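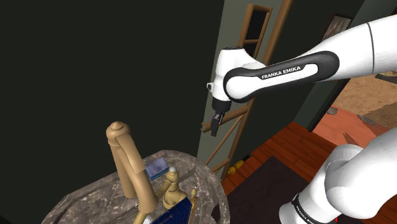
Words: the visiting columnist
Role: contributing writer, automation and plant equipment

I drove out to Bembridge in June expecting to stand next to a robot. Most of the morning was spent in front of monitors. The group there trains its arm policies in rendered rooms, and the demo they lead with is a sponge by a faucet: marble counter, brassy faucet, a Franka arm with the gripper pointing down. They call the method Rukus. As I understood it, the policy practices in generated kitchens where the finishes, clutter and lighting get shuffled, and then it is supposed to work in a real one without retraining.

The headline figure on the wall was 3,054 generated rooms. I asked how many were different in a way the arm would care about. A new rug changes the pixels. It does nothing to the reach. The answer was that 1,960 were left after they dropped rooms with near-identical layouts, and I wish that number had been the one on the wall.

The rooms do look good. Stone has veins, floorboards have seams, there are odds and ends lying on the floor. But a sponge is soft, and I wanted to know what the simulator thinks a sponge is. For now it is a rigid block with the friction turned up. Fine for reaching toward it. I'm less sure about squeezing it, and wiping was not on the program at all.

After coffee we walked over to the Goodall building, where the real bench is. It has one counter and one sink, with lamps they can move. They ran the pick 10 times for us. Seven were clean. Two dropped short of the sink and on one the fingers closed on air, after which the arm carried nothing very carefully to the drop point. I liked that they didn't stop to reset the lamps after the miss. I didn't like hearing that the bench had been measured and added to the training set in the spring, and I only heard it when somebody in our party asked.

The comparison is against Druston, their older pipeline, which used plain gray rooms. On the slide Rukus wins easily. Druston also got fewer training hours, as a footnote admits. Give both the same hours and show me that chart. The staff said it was a fair request and that compute was the problem.

Would I buy anything on the strength of this? No. The room generator looks useful for anyone who needs test cases and can't build 10 kitchens. As for the transfer claim, I'd want to see a counter they have never measured, picked by someone outside the group.

Parking is behind Goodall, and bring a jacket, the bench room is cold.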